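## 4.2 어두운 색의 이름 붙이기: 응답 정리

(초고. 표 번호는 나중에 다시 맞출 것)

앞 절에서 밝은 색 계열은 대체로 응답이 모였다. 노랑, 연두, 하늘색. 문제는 어두운 쪽이다. 명도가 낮아지면 참가자들이 쓰는 이름이 갑자기 늘어나고, 같은 사람도 회차마다 다른 이름을 댄다. 본 절은 이 부분만 다룬다.

자료는 참가자 80명에게서 받은 자유 응답이다. 색표는 Loureiro 도료 견본집의 어두운 색 부분에서 골랐고, 응답 입력은 Floneo 설문 화면을 썼다. 중복과 빈칸을 뺀 유효 응답은 678건. 코딩은 필자와 Laurinda Carvalho가 따로 한 뒤 어긋난 것만 모여서 다시 봤다. 어긋난 항목은 거의 다 '먹색'과 '숯색' 사이였다. 두 이름을 합칠지 말지 오래 끌었는데 결국 안 합쳤다. 합치면 표는 깔끔해지지만 연령 차이가 사라진다.

응답은 3가지 유형으로 나눴다. 첫째, 기본색 이름만 쓴 것(검정, 까만색). 둘째, 물건이나 재료에서 따온 것(먹색, 숯색, 가지색, 간장색). 셋째, 수식이 붙은 것(푸르스름한 검정, 초록빛 도는 검정, 거의 검정). 둘째 유형은 나이가 많은 쪽에서 많았고, 셋째는 미술이나 염색 경험이 있다고 답한 사람에게 몰려 있다. 예상했던 결과. 다만 '차콜'을 어디에 넣느냐가 애매하다. 어원으로 보면 둘째인데 젊은 응답자는 그냥 회색의 한 종류로 쓰는 듯하다. 일단 둘째에 넣고 각주로 처리.

Hosarwood의 예비 조사에서는 셋째 유형이 훨씬 적었다. 그쪽은 보기를 주고 고르게 했으니 당연히 그럴수 있다. 자유 응답이면 수식어가 붙는다. 응답 길이도 따로 셌어야 했는데 이번에는 못 했다. 11월 추가 조사에 넣을 예정.

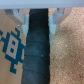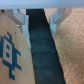
**그림 3.** 밝은 회색 면과 작은 은색 나사 머리가 함께 보이는 근접 사진 두 장.

색 이름은 색표만 놓고 볼 때와 주변에 다른 색이 있을 때가 다르다. Brinell 조명 부스에서 흰 종이 위에 견본을 올리면 '검정'이라던 사람이 회색 바탕으로 바꾸면 바로 수식어를 붙이기 시작한다. 푸른 기, 초록 기. 이런 치우침은 색이 아주 어두우면 이름에 잘 안 잡힌다. 그림 3의 첫 번째 사진에 세로로 놓인 긴 원통이 비슷한 경우인데, 숯색에서 거의 검정 사이이고 청록 기가 희미하게 있다. 기본색 이름으로 부르면 그냥 검정이고, 우리 분류로는 셋째 유형이 되어야 이 청록 기가 남는다. 둘째 유형으로는 맞는 이름이 마땅치 않다. 숯색이라고 하면 명도는 맞아도 색조가 빠진다. 옆에 밝은 회색이 붙어 있을 때 이 기운을 더 잘 알아채는지는 아직 모름. 바탕색 조건을 따로 두고 봐야 한다.

남은 문제 하나. '청록'이라는 말 자체를 안 쓰는 응답자가 꽤 있다. 푸르다고만 하는데 이게 파랑인지 초록인지 구분이 안 된다. 한국어 '푸르다'가 원래 둘 다 덮으니 어쩔수 없는 부분이고, 코딩에서는 '색조 미정'으로 두었다. 이 항목을 빼고 다시 계산한 값은 부록 표에 있다. 전체 경향은 안 바뀐다. 연령 차이만 조금 줄어듬.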